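Bags, Bags, Bags - the November Gallery

Hello again! Analyn Pascual here, back with another page from my ongoing love affair with carrier bags. If you're new, I save them, fold them, swap them and (much to my sister's despair) keep them in the hall closet in shoeboxes. The collection stands at 740 now, and I still get a little thrill when somebody mails me one from a store I've never heard of.

This month is all about the thin ones - the crinkly, see-through kind you get at the produce counter. I love them for their colors. Pale greens especially! They look like almost nothing until you put them down on a gray surface, and then every fold shows up a slightly different shade.

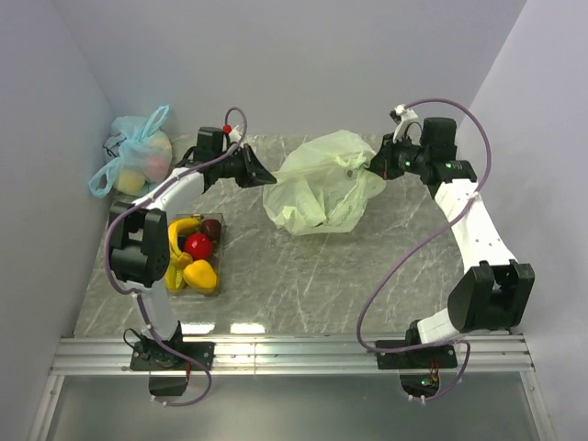
Printing on thin plastic is a whole subject of its own. The ink goes on faint to begin with and gets fainter every time a bag is used, so I keep mine out of the sun and away from the radiator. Marites Dalisay wrote to ask how I get creases out. Mostly I don't! I smooth the bag flat with my hands, handles together, then fold it in thirds lengthwise and roll from the bottom so the air can get out at the top. Start at the handle end and you'll be fighting a little balloon the whole way.

For storage I've switched from shoeboxes to the shallow drawers Purkico sells, and I got nearly 29 rolled bags into the first one before it stuck. The thicker ones from Panganiban still need a box to themselves.

Swaps are open again until the end of the month. I'm after anything from Plillonell, old or new, any condition, and I have six doubles to trade - drop me a line through the contact page and tell me what you've got.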